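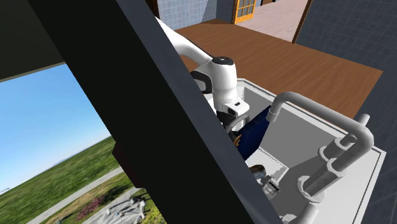 Assistant Coach, Girls' and Boys' Basketball - Illdale Community Basketball Club

Illdale Community Basketball Club is looking for a part-time assistant coach to work with our under-14 and under-16 teams. The season starts in October and ends in March, with a short preseason in September. We would like the new coach to come to a few open gym sessions in August if possible, but this is not required.

The club plays in the Perberg youth league. We have 42 registered players across all age groups, and the two teams in this posting make up most of the older half of the club. Both finished mid-table last season. The under-16s lose several starters to age this year, so a good part of the fall will go into working out a new rotation.

You will report to our head coach, Teresa Ó Dubhghaill, who runs all practices and makes the final call on lineups and playing time.

What the job involves

Running warmups and small-group drills at two practices a week, 5 p.m. to 7 p.m., at the Hanrahan Street gym
Working with guards on ball handling and pressure defense
Sitting on the bench for home and away games and keeping track of fouls and timeouts
Filling in as head coach when Teresa is away
Helping to set up and put away the portable hoops
Answering routine messages from parents about times and rides

Away games are all within the county except the Hastitz tournament in January, where we stay one night. The club pays for the room and meals. You can ride on the team bus or claim mileage if you drive yourself.

What we are looking for

You should have played or coached organized basketball at high school level or above. Coaching experience with teenagers is a plus, and so is experience with zone defense, which neither team has used much up to now. A coaching license is not needed to apply, but you will have to complete the league's entry-level course before the first game. We cover the course fee.

All coaches must pass a background check and hold a current first aid and CPR certificate. If yours has run out, tell us when you apply and we will book you on the next class.

You need to be 20 or older by the start of the season.

Pay and hours

The position pays $3000 for the season, in monthly installments from October. Expect two practices and one game in a normal week - more in January, less over the holidays. There are no summer duties. The contract is for one season and can be renewed if both sides want to.

How to apply

Send a short letter and a list of your playing and coaching experience to Éabha Dunne, club secretary, by the end of July. Please include two references, at least one from someone you have coached with or played for. Letters can be emailed through the contact form on this site or left at the front desk of the gym.

We will invite selected applicants to meet Teresa and run a 20-minute drill session with some of the under-16 players. Everyone who applies will get a reply.

Questions about the schedule or the teams can go to Éabha as well. She usually answers in the evening.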